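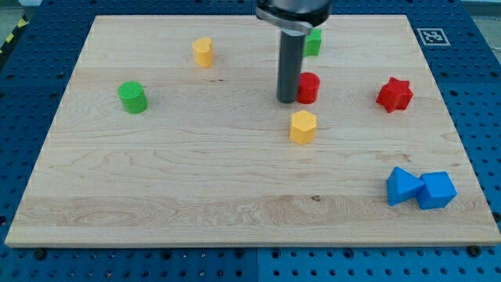 Language-conditioned pushing is a good first task for testing whether a policy ties words to objects, and this page explains how we set up the Kimik version of it, from laying out the blocks to scoring a run. The arm carries a single rod and no fingers, so everything has to be done by nudging. Colour alone won't identify a block, and neither will shape: there is a red cylinder and a green cylinder, a red star and a green star. An instruction such as "push the red cylinder to the blue cube" only makes sense to a policy that has learned both words.

By Chia-hao Chang
Posted in June

Search this site Go

Setting up the board

Fix the board so it can't slide when the rod presses on a block. Check that the fiducial marker is in full view of the camera, then run the Ririer calibration script. Repeat the calibration if anyone has leaned on the table.

Set the rod height with the board bare. The tip should clear the wood by the thickness of a bank card. Any higher and it rides up on the edges of the stars. Any lower and it scrapes.

Collecting demonstrations

1. Scatter the blocks by hand. Don't tidy them up afterwards.
2. Start recording and drive the arm with the Warach controller for as long as you like. There is no set goal during this stage.
3. Stop after 30 minutes and swap operators.
4. Cut the recordings into short clips and have someone else write one sentence for each clip, saying what the rod did.

Our training set has 583 labelled clips. Clips in which a block fell off the board were left out.

Scoring

Draw 100 instructions from the held-out list and give the policy 60 seconds for each. Count a success when the named block stops within one block's width of its target. Score a push of the wrong block as a failure even if the right one gets there later, and log the two kinds of failure separately. With the Kong baseline, most of the failures were of the second kind: right block, poor contact, out of time. Triangles were the worst, as they spin when pushed near a corner.

If you change the rod, collect a fresh calibration before comparing scores.

Contact the Kimik project | Copyright Kimik | Back to top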